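The thread is the hard part

Gisela Lucero writes software that ties knots. On her screen at Sturkance, a line of coloured points follows a black thread from one end to the other, and when the thread crosses over itself the points often jump to the wrong side. She stops the recording and marks the place by hand.

"A needle keeps its shape," she says. "Thread has a new shape every moment, and half of it is hidden behind the tool."

Her program, Drostel, has two parts. The first finds the thread in the video. The second plans where each jaw should go next, 200 milliseconds ahead. Kyu-ri Kang, who joined in October, rewrote the planner so that it can say it is not sure. When this happens the arms hold still and wait for a person.

The team has labelled 1,672 knots, all on practice tissue. Jericho Marquez, a former theatre nurse, checks the labels and argues with the engineers about what a good knot is. He prefers a slow one.

For now Drostel only watches and gives its opinion — the hands on the controls are human. Lucero would like it to tie the first loop by itself. The second loop, she says, can wait. 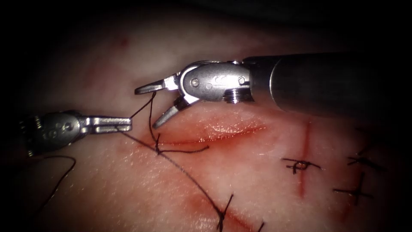
Two instruments with a loop of suture at an open incision; finished stitches lie to the right and below.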